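Clamby says its tablecloths end the wobble. We'll see.

Clamby, the Irkeck housewares firm, began selling its "stay-put" floral table covers on Friday, with a promise that the cloth will not creep, bunch or slide during ordinary use at home. The cloth costs 30 dollars. The promise comes from the firm's own trials, and there lies the trouble.

According to a two-page summary, the cover was tested through 2000 pick-ups and put-downs of small items and moved "a negligible distance." The summary does not say what distance counts as negligible. It does not mention elbows, children or soup either.

"People want a pretty table that behaves," said Nermin Avcı, who manages the range. Asked whether a rival cloth had been put through the same trial, she said that work was planned for August.

Ojala, a competing brand, sells a plain cotton cover for less and makes no claims for it at all. A reader in Irkeck who bought the Clamby cloth early told us hers slid the first time she wiped it down - she has since gone back to clips.

The firm has also matched the cloth with a beige and brown damask wallpaper, sold separately. Whether anyone wants florals and damask in the same small room is a matter of taste, and Clamby is betting almost 158 stores on it.

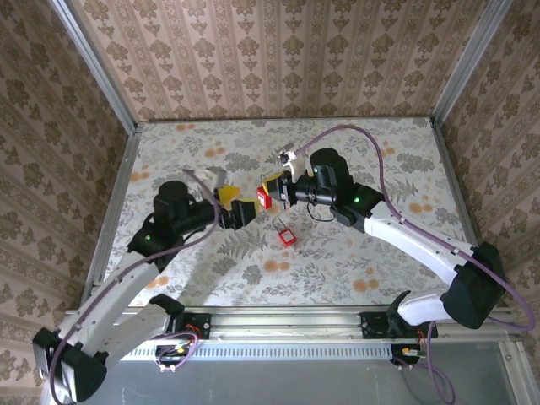

Floral cloth and damask walls, with a small red and white item held just above the table.

The full test report has been requested. Clamby said it would reply "in due course."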